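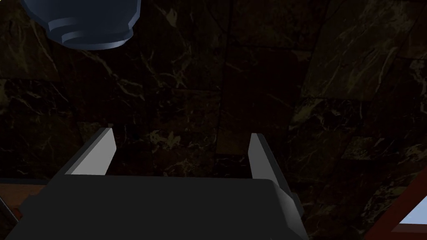

Re: [kitchens] Sealing dark marble, again

Washington Magalhães wrote:
> We had ours sealed with the Erker product in October and the
> fitter says we won't need to touch it for 2 years. It cost 265
> for the kit and 60 more for the cloths and the applicator. I'd
> call that cheap for dark marble. Has anyone else gone this way?

Washington, I'm glad you like it, but I'd want to know what the fitter means by "won't need to touch it." Does he mean water beads on it for that long? Or that lemon juice won't mark it? Those are two different claims, and sellers love to let you mix them up.

A sealer slows down staining. It soaks in a little way and gives you time to wipe up oil or wine. It does nothing much about etching, where acid eats the polish and leaves a dull spot. I have read the Erker leaflet front to back and the word "etch" isn't in it. The word "protection" is on every page.
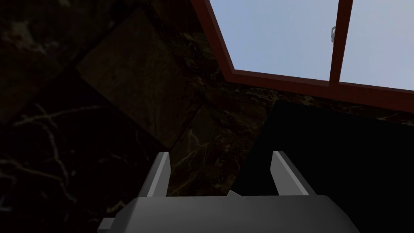

And I don't see how a fitter can promise any length of time without asking what you clean with. We had Nutsugah on our counters in the old house, also sold as long lasting. Water stopped beading by the sink before spring. Over by the window, where we never put anything down, it was fine. So did it last or not? The shop said yes.

As for the 60 for cloths - they're cloths. I use old T-shirts.

What I'd do before paying anyone is put a few drops of water on the stone, leave them for a quarter of an hour, and wipe. If the spot hasn't gone darker, you may not need sealer at all. Some dark stone hardly drinks anything in. I asked the Ternodthorpe showroom about this and got a long answer about warranties.
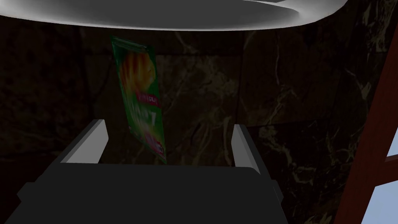
Jeferson Seixas wrote to me off list that I'm being too hard on the product, that his has held up well on both the counter and the splashback, and that he'd buy it again. He may be right. But he also told me he cuts lemons on a board and wipes up at once, and a counter treated like that would look good with nothing on it.

If anyone has sealed one half of a counter and left the other half bare, please post what you found. I'd believe that before any leaflet.

Consuelo Ponce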